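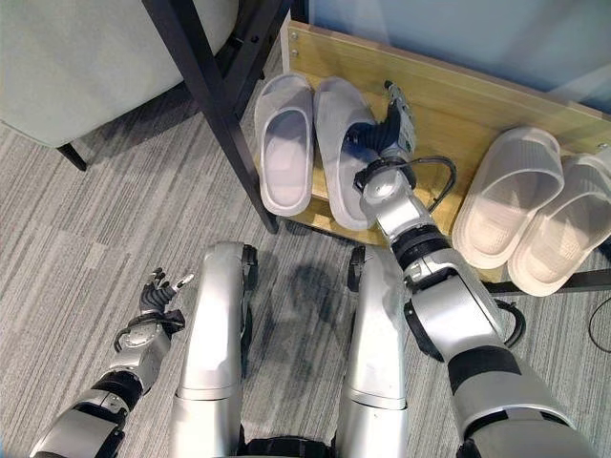
Cuvitex opens its doors to show a robot doing the tidying

Branow, August - Robotics firm Cuvitex will hold its second open day at its Branow workshop this month, and visitors are invited to watch a humanoid robot take on the sort of job most households leave to whoever trips over it first.

The robot, named Kamov, will spend the day putting slippers on a wooden shoe rack in a carpeted room fitted out as a hallway. It has two arms, two legs and jointed black fingers, and it works at a pace that may test the patience of anyone late for a train.

"People come expecting backflips," said Asanka Dewan, head of demonstrations at Cuvitex. "We give them footwear. A slipper is soft, it squashes when you press on it, and it has a strap that gets in the way of your fingers. Our engineers have strong feelings about straps."

Kamov has practised the task 333 times at the workshop. Elaheh Ghaffari, who leads the hand control team, will give a short talk at 2 pm on grip and pressure, followed by questions. Previous audiences have mostly asked whether it does socks - it does not.

Visitors may bring a pair of their own slippers for the robot to try. Cuvitex asks that they be clean, and accepts no liability for novelty ones with ears.

Entry is free but limited to 100 people, admitted in small groups. Doors open at 10 am and the last group goes in at 6 pm. Places can be booked at the Cuvitex front desk.

Press enquiries: Illia Hordiienko, Cuvitex press office, Branow.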